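Two arms, a lot of little bottles: a morning at Trestham
Posted 2018-10-29

I have been to enough gripper demos to know how they go. Coffee, slides, one very well rehearsed pick, then a sales conversation. So I went to the Lahlou open day at Trestham with low expectations and a notebook, mainly to see whether the Wirow fingers everyone keeps quoting at me are any better than the Josow set we already own.

The slides came first, as expected. We were told the new fingers had done 2,776 picks in testing with a 92 per cent success rate. I asked what counted as a success. Essam El Idrissi, who was running the bench, said it meant the item left the table and ended up in a bin, and that a second attempt was allowed. I would rather have the first-attempt figure - he said he would too, and that it should be ready in November. I liked him for that, but it doesn't make the 92 mean any more than it did.

The bench was more interesting than the slides. Two arms face each other over one table, with a bin for each and small capped bottles and pots to sort between them. There is a plant in the middle, and I was told the arms have to work round it. Fine, although a plant that stays in one spot is a fairly gentle sort of obstacle.

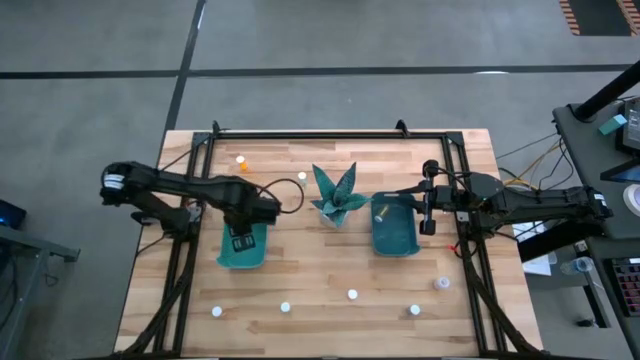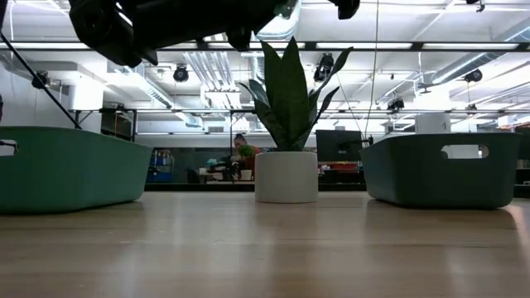
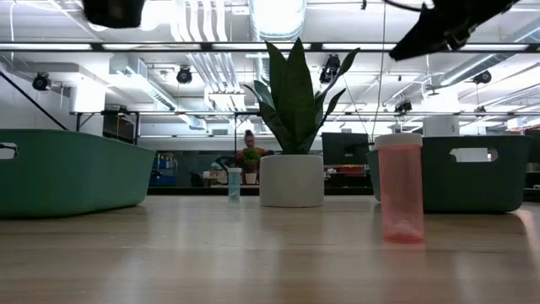
The Trestham bench: the whole table first, then two views from low down at table height.

The low views are the ones I would argue about. The Lahlou people are keen on a camera down near the table top, and I can see the appeal when you want to know how tall a bottle is. But a bottle close to the lens hides a good part of the bin behind it, and there are bright ceiling lights straight behind the arm. The gripper comes out nearly black. Try judging from that whether a fingertip has closed on a cap or just beside it. From higher up you lose the heights but you do get the layout, and if I could only pay for one camera I know which it would be.

As for the fingers, I asked for a bottle laid on its side, a cap with a bit of oil on it, and something heavier than 400 grams. I got the first. The other two were "not in today's programme". We were allowed 3 goes each on the hand controller, which is too few to learn anything except that I am clumsy with it.

Cable routing still bothers me too. A loop hanging off the wrist will find something to catch on sooner or later, and plants have leaves.

I have asked for a pair of the Wirow fingers on loan, to run against our Josow ones on the same bottles with the same operator. No reply so far.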